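About Bevan

Hi, and welcome to Bevan! We're a small cooking school in Drirkdale, and I've been running it (and doing most of the washing up) since January, seven years ago. I started with two borrowed ovens and a class of neighbors who mostly wanted to learn how to roast a chicken. A few of them still come.

I grew up over a bakery called Bevetti, so I learned to knead before I could spell. Later I spent a long stretch cooking at Bemero, where I found out that I liked showing the new hires how to do things a lot more than I liked the dinner rush. That's pretty much how the school came about. 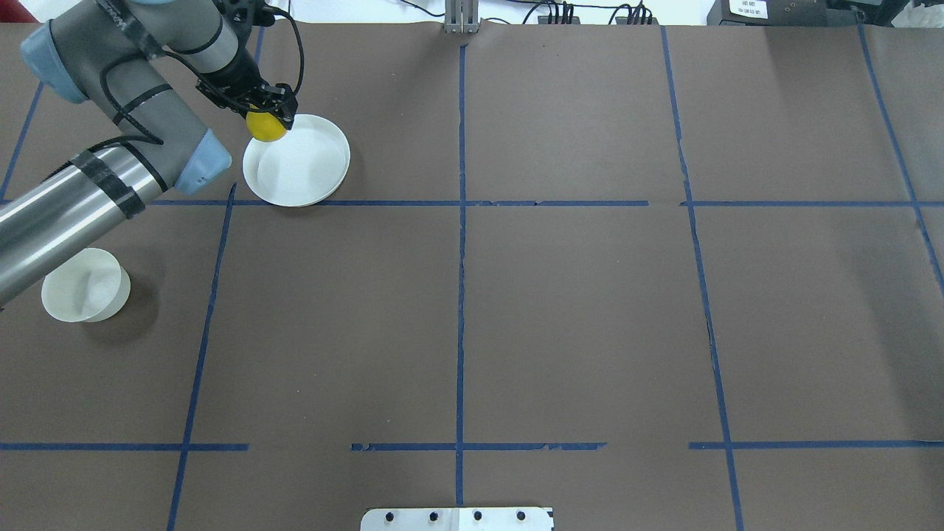

Brown paper and blue tape on the tabletop.

We keep classes small – nearly 19 people at the very most, and usually fewer. You'll chop, stir, taste and ask whatever you like. I don't hand out fancy knives and I don't expect you to own any. Bring an apron if you have a favorite, and closed shoes please, I'm strict about that one!

Weeknight classes cover soups, flatbreads, beans, simple fish and a lot of sauces. Saturdays are for longer stuff like preserves and filled pasta. My own favorite is the citrus class, where we make curd, a sharp salad dressing and a cake that's better the next day.
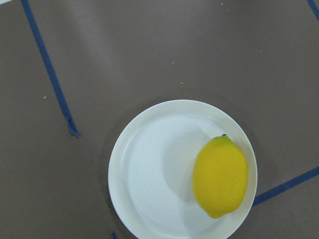

Who comes along

All sorts. Our oldest regular was 70 when she signed up for bread, and we get plenty of college students who are tired of noodles. Teens are welcome on Saturdays with a grown-up cooking next to them.

If you have an allergy, tell me when you book and I'll go through the recipes with you. Gift cards are good for any class on the calendar, and you can move your spot once for free.
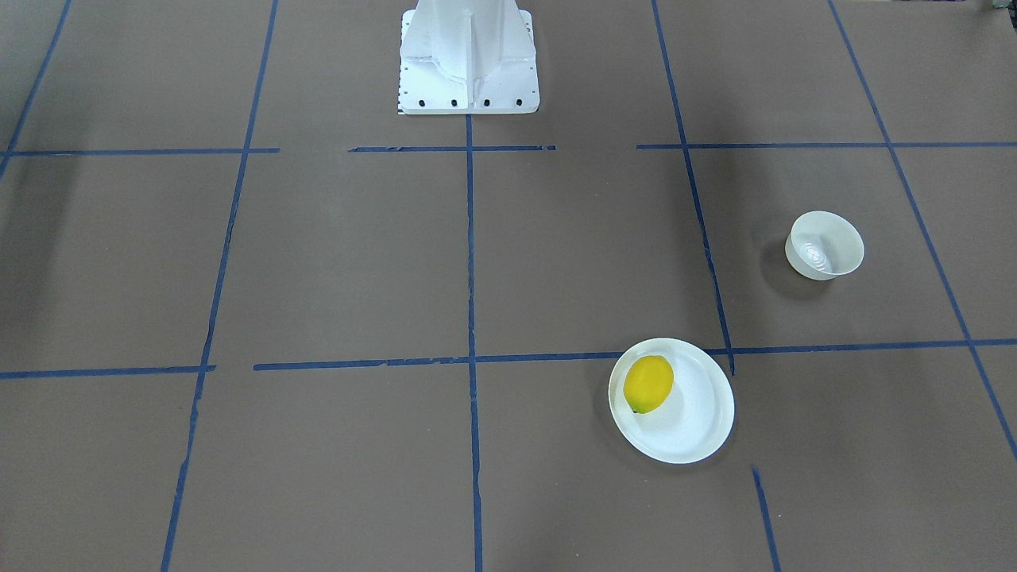

Lemon on a plate, with a small bowl farther back.

Want to drop by first? Come a little before an evening class and I'll show you the stoves and the pantry.

Page updated Thursday, September 24, 2020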